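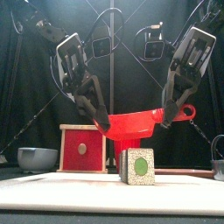 A red plastic funnel held over a white tabletop by two robot arms.

The first Emia single was pressed in 1,507 copies, and Anathi Joubert still has two of them. On one the label says "Wisside Mix", on the other only "Mix". The music is the same.

"People write to me that they own the rare version," she says. "I must answer that it was a printing mistake. Some of them do not believe me."

Joubert wrote the words and sang the low part. The high voice, which many listeners took for a sample, belongs to Jeanie Lindsay. She came to the studio in September to return a keyboard.

"Jeanie sang the line 17 times and we used the second," Joubert says. "On the sleeve her name was missing. For this I am sorry until today."

Lindsay got her credit when the label Jodow put the song on a compilation, seven years later. The version there is shorter, without the spoken part, and the bass was played again by Engelbrecht, who had lost the original tape.

Which one does she prefer? Joubert thinks for a while. "The long one, for dancing. In the short one you hear Jeanie better."

She is now looking for the instrumental, which was given only to DJs. "If somebody has it, I would like to make a copy. They can keep the record."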